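Rundley Museum of the Home
Young Visitors' Pages: Clearing Up Small Spills

Every home has spills. Dried beans roll off a tray, crumbs fall from toast and sugar escapes from the spoon. This page explains how a small spill on a table is cleared up, and which tools people use for the job. It is suitable for readers aged seven and over.

What is a spill?

A spill is anything that has left the place where it was meant to be. Some spills are wet, such as milk or paint. Others are dry, such as rice, flour or beans. The two kinds need different treatment. A wet spill is soaked up with a cloth. A dry spill is gathered together and lifted away.

Why a tray helps

A tray has a raised edge. When beans are poured or sorted on a tray, most of those that roll will stop at the edge and stay inside. Dark beans are easy to find on a pale tray, and this is useful when only a few have strayed from the rest.

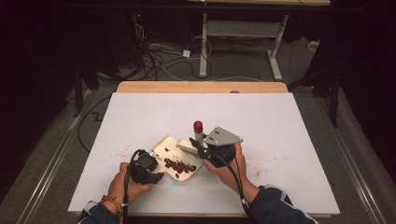 Larger things should be dealt with first. Jars, tubs and bottles are stood upright, and their caps are checked. Anything that has been lying among the beans is moved to one side. After this the beans can be brought together in one heap and tipped back into their container. Beans that have been on the floor should not be eaten.

Marks are left until last. A spill may leave coloured specks or stains on the surface, and these are wiped with a damp cloth once all the dry pieces have gone. If the cloth is used too early, small pieces stick to it and are spread about.

The hand brush

A hand brush is a short brush used with one hand. It has three main parts. The head is the block that holds the brush together. The bristles are the many thin strands fixed into the head in small bunches, called tufts. The handle is the part a person holds. 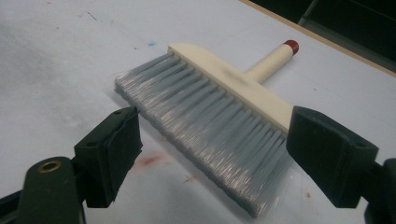
A hand brush with a cream-coloured head, grey bristles and a red cap at the end of its handle.

Bristles bend when they are pressed and spring back when they are let go. This allows them to reach into corners and to push very small things along without scratching the table. Short, gentle strokes work best. A hard stroke can flick beans a long way.

The museum's collection contains 309 brushes, and 20 of them are on display in the Stornitz Room on the first floor. Visitors may compare bristles made from animal hair, from plants and from plastic.

Try it at home

Ask an adult for a tray, a spoonful of dried beans and a clean hand brush. Spread the beans over the tray and brush them into the middle. Then try again with rice. Which was easier to move? Dried beans must be kept away from babies and very young children, who may choke on them.

Text by Morven Dow, Learning Department. Checked by Olga Bragança.
Page last reviewed: Wed 9 December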